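给自己买医保这件事，我拖了三年

又到十月了。每年这个时候，信箱里总会多出几封厚厚的信，全是保险公司寄来的，封面上印着笑得很开心的一家人。我以前是直接扔进回收桶的，今年却一封一封拆开，泡了壶茶，坐在厨房里看了一整个晚上，看到茶都凉透了，眼睛也花了。

先交代一下背景，免得新来的朋友看得糊涂。我三年前从公司出来，自己接活儿做，主要是替人做账、报税，偶尔也帮小店理一理工资单。离开公司的时候最舍不得的其实是那张医保卡（同事们看到这里请不要伤心，我也舍不得你们，真的）。在公司上班那些年，每个月工资单上扣掉一小笔，我从来没认真看过，总觉得医保就像办公室里的饮水机，一直都在那儿。等到自己掏钱了，才晓得公司替我垫了多大的一块。

头一年，我延续了原公司的保单，贵是贵，图个省心。第二年换了一个最便宜的计划，叫Heltard，每月保费低得让人心花怒放，我还到处跟朋友炫耀。结果那年春天膝盖出了点毛病，去看了专科，又拍了片子，账单寄来一看，1,519美元，全部算在自付额里面，保险公司一分钱没出。我拿着账单打电话过去，客服小姐态度好极了，声音甜甜的，从头到尾给我解释了一遍：自付额没满之前，这类检查都是我自己付。我说那我每个月交的钱是干什么的呢？她说，是为了以防万一。我想了想，她说得也没错，可心里还是堵得慌，那天晚上连饭都没怎么吃。

所以第三年，也就是今年，我换了Pramanier的中档计划。保费涨了一截，看普通门诊倒是只要固定的一笔挂号费，取药也便宜。今年我看了几次医生，都是小毛小病，算下来心里比较踏实。可是上个礼拜，续保通知来了，明年的保费是每个月1,089美元。我把老花镜摘下来擦了擦，又戴上去看了一遍，还是1,089。

这个数字是我和先生两个人的。先生也是自己干，在家附近租了个小铺面修自行车，生意时好时坏，下雨天就坐在店里听收音机。我们两个人的收入加起来，说多不多，说少不少，正好卡在一个很尴尬的位置上：补助能拿一点，可是稍微多赚一些，第二年报税的时候又得吐出来一部分。我自己就是替人报税的，居然第一年也没算准，补缴的时候脸上火辣辣的。后来学乖了，每个季度把收入重新估一遍，有变化就赶紧上网去更新，省得年底吃惊。

说到这里要插一句。好几位客人都是开小店的，手底下三五个人，今年跟我聊得最多的也是这件事。有一家做点心的，老板娘想给员工买团体医保，问了一圈价钱，吓了一跳，后来改成每个月给每位员工补贴200美元，让大家自己去挑计划。她问我这样行不行，我说办法是有的，可手续要做对，不能随随便便往工资里一加就当是医保补贴，那样公司和员工都要为这笔钱交税。最好是走正式的报销安排，把文件写清楚，员工也要拿出真的买了保险的证明。她听完叹了口气，说做点心都没有这么多步骤。我倒觉得她很了不起，生意这么辛苦，还惦记着店里的人生病怎么办。

还有一位客人，开花店的，只请了一个帮手。他的想法正好反过来，觉得年轻人身体好，不需要。我没有跟他争，只是把我那张膝盖的账单讲给他听。他没吭声，过了两天发信息来问我要保险经纪的电话。

好，讲回我自己。拆完信的那个晚上，我在本子上列了几个计划来比，一个是续Pramanier，一个是Ciltmont的高自付额计划，可以配健康储蓄账户，还有一个是Badawi的中档，保费便宜一些，可是医院网络小。我比的方法很土，就是拿今年真实的看病记录，一笔一笔套到每个计划里去，看全年总共要花多少：保费、挂号费、药钱、化验费，全加在一起。接着再套一个“倒霉年”，假设我们其中一个人要住院开刀，看最多会赔到哪里。

这个土办法我很推荐。只看保费是要吃亏的，我已经替大家吃过一次了。您也不用做什么漂亮的表格，拿张纸，横过来，画几条线就够用。我足足花了两个晚上，第二个晚上先生也坐过来帮忙，他负责念数字，我负责写，念到后来他把药费和保费念串了，我们又从头来一遍，笑得不行。

算下来有意思的地方是，Ciltmont在平常年份最省，存进健康储蓄账户的钱还能抵税，用不完可以一直留着。可到了倒霉年，头几个月手头要是没有现钱，会很吃紧。Badawi的数字看着很漂亮，我差一点就选了它，幸好先打电话到诊所问了一声，我那位家庭医生不在他们的网络里。这位医生我看了10年，我家里什么情况她都清楚，连我妈妈当年吃什么药她都记得，叫我换掉她，我实在舍不得。

所以各位千万记得，打电话给诊所的时候要问得仔细。不要问“你们收不收某某保险”，前台多半会说收。要把计划的全名报出来，问明年还在不在网络里。同一家公司底下有好多个计划，有的收，有的不收，名字又长得像兄弟姐妹一样，我看着都头晕。药也是一样，把自己常吃的药名抄下来，到计划的药品清单里一个一个查，看是第几级。我先生吃的一种血压药，在三个计划里就是三个级别，价钱差得很远。

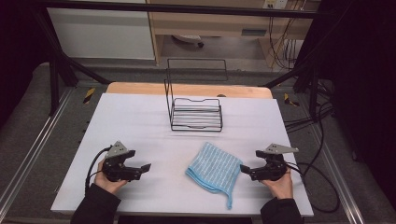
健康储蓄账户里的钱，能不能拿来交每个月的保费？

一般情况下不可以，这笔钱主要是用来付看病、买药、配眼镜、看牙这些合规的医疗开支，普通的月保费不算在里面。有几种例外，比如失业领救济期间的保费，或者离职以后延续原公司保单的保费，拿不准的话先问清楚再动用，取错了是要补税的，还可能加一笔罚款。

上次写报税的那篇，有位读者留言问我，为什么不干脆找个经纪人全部办掉。我其实也找过，而且觉得好的经纪人真的很有帮助，他们的佣金一般由保险公司出，不向我们另外收钱。只是去见经纪人之前，自己心里最好先有个底：去年看了几次医生，吃什么药，哪位医生不能换，手头能应付多大的一笔意外开销。我第一次去的时候什么都没准备，坐在那里他说什么我都点头，出来以后一个字也不记得，只记得他桌上那盘糖很好吃。

那么最后选了哪一个呢？写到这里我还没有按下确认键。我心里偏向Ciltmont，先生偏向留在Pramanier，他这个人怕变动，一件外套可以穿到袖口都毛了。我们说好这个周末再坐下来谈一次，顺便把存款翻出来看看，够不够撑得住高自付额。要是够，就换；要是不够，就再留一年，把储蓄慢慢攒起来，明年再说。

报名开始以后我会早点去办，不想拖到最后几天，前年就是拖到最后一晚，网站转圈圈转到半夜，我抱着电脑坐在沙发上，又困又气。等办好了我再上来跟大家讲一声，选了哪个，新卡多久寄到，第一次看病顺不顺利，都会写。您要是也在替自己或者替店里的人挑计划，欢迎在下面留言，把您的算法也说给我听听，我这个人记性不好，可是留言每一条都看的。

2026年10月22日，写于厨房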